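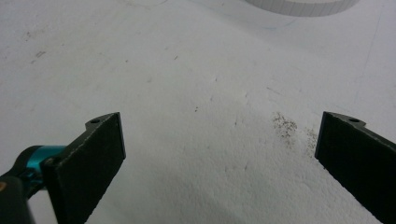

Guides > Manipulation > Data checks > Testing the Nadbridge filter

Step 1: Look at the dull frames first

The Nadbridge filter promises to pick the useful frames out of hand-held gripper recordings so that you can train on fewer of them. I have my doubts, and you should bring yours. Start with frames where the fingers are open and there is nothing between them to grab. Two black fingers, a white surface and a patch of dark crumbs near the right one is plenty for a filter to get wrong.

Write down your own label before you run anything. I use "no target" for a view like this, even with a white rounded object farther off at the top. Specks are not a target unless your task is cleaning.

Step 2: Pull a sample

Take 2000 frames at random from your whole set. The Quách split puts all the easy grasps up front, so don't just grab the first folder. Set aside 40 with open fingers and label those by hand. It is boring work. Do it anyway, and do it before you see any scores.

Step 3: Run it with the defaults

Leave the threshold alone on the first pass. The Tatton write-up reports a nice gain, but it tuned the threshold on the same frames it tested on, and I can't find a run where it didn't. Save the raw scores as well as the keep/drop list.

Step 4: Cover the specks

Make a second copy of your hand-labeled frames and paint over any dust, smudges or pencil-like lines. Score both copies. If a frame goes from keep to drop when the dirt is gone, the filter was reading the dirt. On my set that happened in 5 frames, which was enough to make me stop and recheck the rest.

Step 5: Train twice

Train one policy on the filtered frames and one on a random pick of the same size. Skip this and your result means very little. Repeat with 2 seeds at minimum, more if you have the machine time. Fudow's loader will happily reuse a cached split, so clear the cache between runs.

If the two policies score about the same, keep the random pick. It's free, and you can explain it to a reviewer.

14 comments
Shared 31 times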